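Skirka gallery: grasp planning and the replay tool

Updated 30th July

Welcome, and thank you for stopping by! This is the page where I put up pictures from our work on Skirka, the planning and control software we have been building at Sestelico for the past two years. I'm Baltasar Villalba, and I look after the planner and (when there's an afternoon left over) the tooling around it. People who write to us mostly want to know what the software does on a real table, with real objects, so I'll keep the pictures few and tell you a bit about what the code is up to.

The job we keep coming back to is a small one. There is a ball, there is a basket, there are a couple of cubes to keep the perception side awake, and the arm has to get the ball out or put it in. I know that sounds like very little! But a basket has walls, and walls are where our first planner got into trouble. It treated the rim as a flat line and would happily choose an approach that brushed the weave on the way down. The version we run now builds a low, fat collision shape around the sides and only allows a straight vertical entry once the fingertips are below rim height.

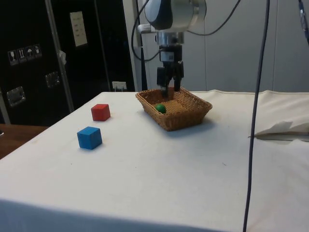

The vertical entry rule cost us some speed, and for a while I was rather sad about it. Planning time went up to 82 milliseconds per request on the old workstation, and then Riquelme, our scheduling layer, started dropping requests that arrived too close together. We fixed that in December by caching the last good approach and checking it again before asking for a new one. Most requests never reach the full planner now, and the log is a lot more pleasant to read as well.

Perception is the part I get the most mail about. We run a color and shape segmenter on the fixed view and a second, smaller one on the wrist view, and the two of them vote on where the ball is. When the hand gets close, the fixed view loses the ball behind the fingers or the side of the basket, so the weight slides over to the wrist. The sliding used to be a hard switch, and you could see the target jump a few millimeters in the replay at the moment it happened. Now it's a smooth blend over 19 control cycles and the jump is gone from the plots.

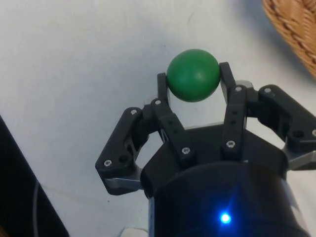 Grip force is handled by Rengate, the controller at the bottom of the stack, and I'm very fond of it because it is the shortest piece of code we have. It closes at a steady rate, watches the motor current, and stops when the current settles above a threshold for long enough. A sphere is a good test for it, as a few degrees of error in the hand angle will send a ball rolling out sideways, where a cube would simply turn and sit flat against the fingers. The threshold lives in a plain text settings file, one line per object, so you can change it without rebuilding anything.

The replay tool has 616 recorded runs in it at the moment, and you can step through any of them with the planner's chosen path, the segmenter votes and the motor current lined up on one time axis. Next on my list is a search box, so that I can stop scrolling for the run I want, and after that a proper export for the plots. If you use the tool and something in it annoys you, do write and tell me which run you had open.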